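Workshop news: two arms and a stool

Many of you asked in the last letter what is happening with the two-arm machine, so I use my column this month to report. For new members: the project is called Jornuda, it was started by Ignacio Boateng in our shared workshop, and I joined it in May because I wanted to learn about motor control. My job is mostly the software and the list of broken things. The list is longer than I like.

First the state of the hardware. Both arms are mounted and they have the same build, left and right. We bought the motors second-hand from a small dealer called Modenard, who was very patient with our questions about connectors. The grippers have white housings, and inside each of them is a drive that closes the fingers. The force is small. It is enough for furniture of light plastic, and I would not ask it to hold a hammer. We have spent $3,684 until now, and the largest part of this went to the motors and the power supply. The table of costs is in the blue folder, next to the door, for everybody who wants to check it.

The cables are our weak point. In the first version we led all of them along the inside of the arm, and at each full turn of the wrist something was pulled. Now the thick cable goes on the outer side of the right arm with a generous curve. It looks less clean, but since we changed it we had no more interrupted signals from that side. The thin cables at the gripper still make a loop in the air. Ignacio wants to put them in a sleeve. I would like to wait until we know the final length, because I have already cut one set too short and had to solder 16 ends again in one evening.

Our practice task at the moment is to handle a stool. We chose it after some discussion. A box is too easy, and a chair with a back is too big for the reach we have. A stool turned upside down gives the grippers legs and a rim to work with, and it does not break when we make a mistake.
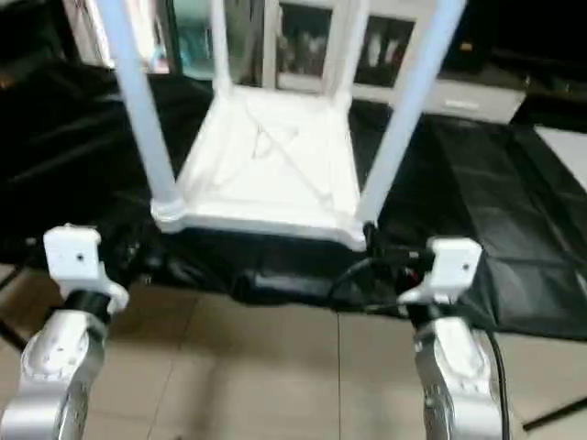 The procedure goes like this. One person sits at the control desk and moves two small handles, and the arms follow with a short delay. We record each try, good or bad, and later the program Treloar compares the recordings and tries to find a common path. In the beginning the delay was so long that I felt like a person who steers a ship. Now it is about 30 milliseconds, and you forget it after a few minutes.

What is difficult is the moment when both grippers must hold at the same time. If the left one closes a little earlier, it pushes the stool toward the right one, and then the right one closes on air or presses from the wrong side. With two human hands you never think about this. I wrote a small rule in the program that makes each gripper wait for the other, and in the last series we had 19 clean lifts. Before the rule we had so few that I did not write them down. The turning of the stool onto its feet is still not reliable – I would say we understand the reason only in part.

A second problem is light. Our tiles reflect, and black fabric gives shiny spots where it makes folds. The camera software sometimes takes such a spot for an edge. We have tried a softer lamp from Utis, and it helps a little in the evening. In the afternoon, with sun through the windows, I prefer not to record.

Some practical requests. Please do not switch off the power strip under the control desk, also when it seems that the machine is sleeping. The small computer needs to shut down properly, and I lost two evenings of recordings in this way. If the arms are moving, stay behind the tape, and please speak to the operator before you come close. The red button works and has been tested by me many times, not always on purpose.

We also look for a person who can print parts in a flexible material. The finger pads wear out quickly, and the smooth legs of the stool slip when the pads are old. We have the drawings ready. If you have a roll of such material at home and do not need it, we would be happy to pay for it or to trade against help with wiring.

Everybody who wants to try the handles is welcome after 7 in the evening, when Ignacio or I am there. It takes ten minutes to learn the movements. Please bring shoes with closed toes.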